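Handout 4: Recording Two-Handed Demonstrations
Robot Learning Lab, Hawthorne Building

Read before your Saturday session. Bring the log sheet from Handout 3.

Purpose

In Handouts 1 to 3 you worked with single-hand tasks such as push, lift and place. This week each group records a task that uses both hand-held grippers. The recordings go into the shared class set and will be used for training in Handout 6. A group that turns in messy recordings will be training on them too, along with everyone else.

The task

The task is called "brush to cup." It starts with one brush flat on the paper and the cup standing upright. It ends with the brush standing in the cup and both grippers open and clear of it. The left gripper steadies the cup. The right gripper picks up the brush by the handle, turns it and lowers it in.

Each group records 100 attempts. Last term the Bevthorpe section turned in 109 and had to drop the extras by hand, so please stop at the number asked for.

Setup

Tape the paper at the corners so it does not slide. Put the cup near the middle of the sheet. Change the position and angle of the brush between attempts, but keep it within reach of the right hand. Do not line it up with the table edge every time. A model trained on one angle learns one angle.

Hold both grippers open, fingers pointing in toward the work, before you start the recording. Check that the cables have enough slack to reach the far side of the sheet.
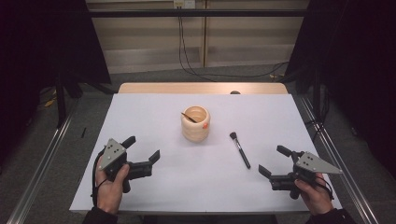 Figure 4.1. Both grippers open, with the brush flat on the paper to the right of the cup.

During an attempt

Move at a steady pace, slower than you would with bare hands. Grip the handle and stay off the bristles. If the brush drops, leave the recording running and pick it up again if you can reach it. Mark the attempt R (recovered) on the log. If it rolls off the table, stop and mark it F. Failed attempts count toward your total, but no more than 12 of them.

Switch operators every 20 minutes or so. Tired wrists show up in the data as small jerks near the rim of the cup.

Saving your files

Use the Trusum recorder on the lab machine. Name the folder with your group letter and the word "brush," then copy it to the Hendesel drive before you leave. Files left on the lab machine are cleared at 6 p.m.

Questions for your write-up

1. At what point in the task did most of your F attempts happen?
2. Did the left gripper need to hold the cup the whole time? Compare a few attempts where it let go early.
3. What would have to change in your setup if the brush started on the left?

One page per group, due at the start of the next session. Attach the log sheet.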